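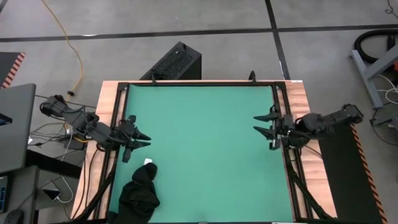 What does Gomura do?

We move data between the systems a business already uses, so that an order typed into the shop ends up in the accounts package without anybody typing it in again.

I'm Kazimír Urban and I started Gomura with a laptop and one very patient customer, a parts wholesaler called Dellton. They had stock figures in one database, customers in another and prices in a spreadsheet that lived on somebody's desktop (I still have a copy, it's a monster). I wrote them a small sync job over a December holiday, it ran every night, and by spring they wanted it every hour. I said yes before I'd worked out how!

That job grew into Kuruc, our connector. It reads from one system, matches up the fields, and writes the changes to the other. You can run it on your own server or let us host it, and the mapping screen is the same either way. We've got eight connectors at the moment, mostly for accounting packages and online shops, and another three that I'd call nearly ready. Please don't hold me to a month. 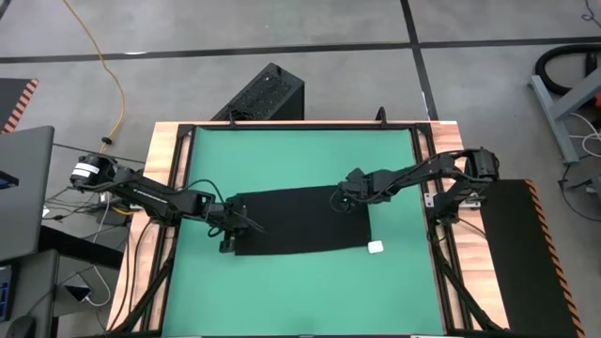 Duplicate records are the bit of this work I could talk about all evening. The same customer turns up twice with two spellings and two phone numbers, and both systems swear theirs is the right one. Think of the two black arms facing each other over that green mat: each one comes in from its own side, and something has to decide which of them gets to go first. In Kuruc you decide that yourself, field by field, so the accounts side can own the billing address while the shop side owns the email. If neither side should win, the record goes into a review list and waits for a person to look at it.

Letance came along later, and it's the tool people seem to be fondest of. It's a log viewer, really. It shows what moved, when it moved and what got turned away, in plain sentences you can read without ringing a developer. I built the first version for myself, after a long weekend of squinting at error codes, and then Dellton's office manager saw it over my shoulder and asked for a login.

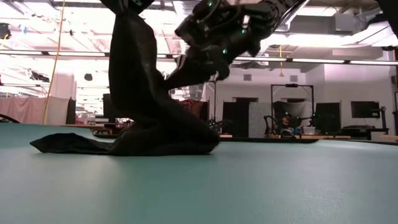 There are five of us now. Everyone takes a turn on support, me included, so if you write in you'll get somebody who has worked on the code (and possibly somebody who wrote the bug, sorry in advance). We usually answer within about 5 hours on working days. We don't do call queues, and we don't sell training packages. If you're stuck on a mapping, send us your export file with the private bits taken out and we'll have a go at it with you.

Prices are on their own page, and the trial copy of Kuruc has every connector switched on.

Page last updated 4/8/22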